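Notes and pictures from the open day at the Stemdale workshop, in October. The files are kept together with this README so that people who visited can find them, and people who could not come can see how the table was arranged.

# Stemdale open day: kitchen table demonstration

The demonstration was prepared by Siltent, the group that runs the robot hall in Stemdale. The hall is in the old Psarras building, which was built in 1955 for storing grain. It has thick walls and is quite cold in the morning, so we advised visitors to keep their coats.

We received 192 visitors during the day, in groups of 18 or fewer. Each group stayed at the kitchen table for one round and then continued to the next hall.

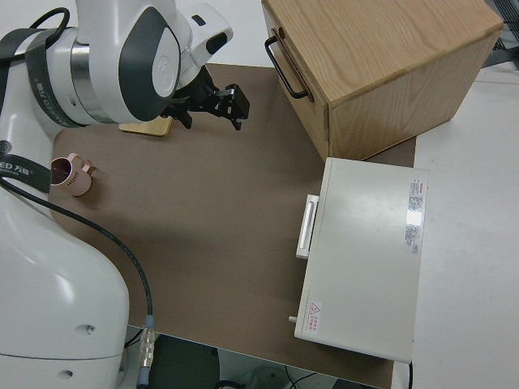
The first group entered at 9:30. Before each round, the operator explained the stop button and asked everybody to stay behind the yellow line on the floor. Children could stand in front, if an adult was with them.

## What is on the table

The objects are ordinary kitchen things, and we prefer light ones. The list for the open day included:

- mugs, and a wooden mug tree to hang them on
- a toaster oven, used only for exercises with the door
- a wooden cabinet with a drawer and a black handle
- plates
- a woven basket with two ears of corn
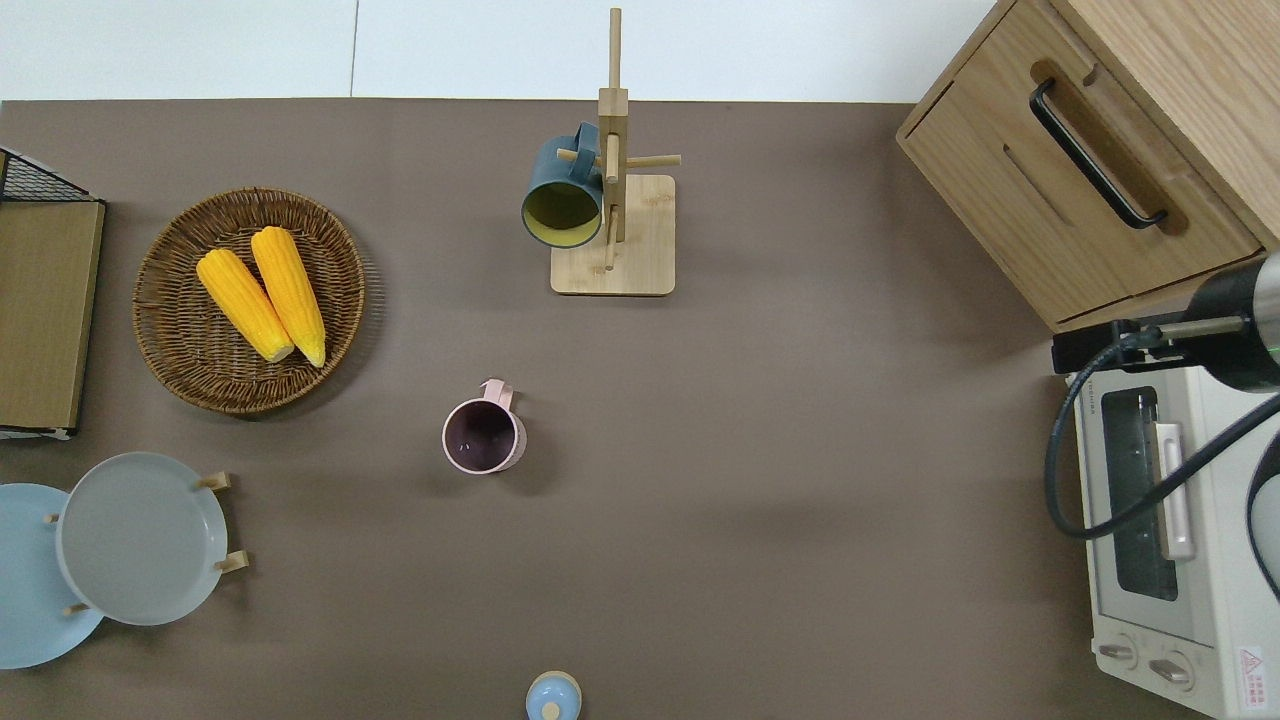

## How a round was done

1. The operator chose a task from the Onder task list and read it aloud.
2. The visitors could ask for one change, for example another place for the mug.
3. The arms did the task at the normal speed of the hall, which is slow. Many visitors asked about this. We use the same speed in daily work, and we did not want to change it for the open day.
4. The operator put the objects back by hand and answered questions. Tasks with a cup were the most requested, and in the afternoon we repeated them often. 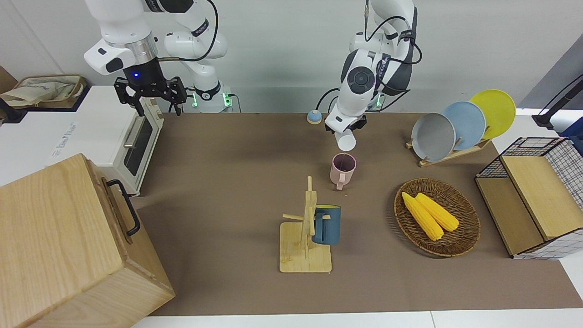
## Files

| Folder | Content |
|---|---|
| `photos/` | pictures from the table |
| `tasks/` | the Onder task list, in the version used on the day |
| `questions/` | questions that visitors wrote on paper cards, typed by us |

The pictures are not sorted by time. Please do not use their order to understand the steps of a task.

## Known problems

- Some question cards were difficult to read. Unclear words are marked with `[?]`.
- The task list has two tasks with the same name, "mug to tree". The second one is for the left arm.

## Use

You may use the pictures and the text for teaching and for school work. Please write "Siltent, Stemdale open day" near them. For printing more than 1000 copies, ask us first.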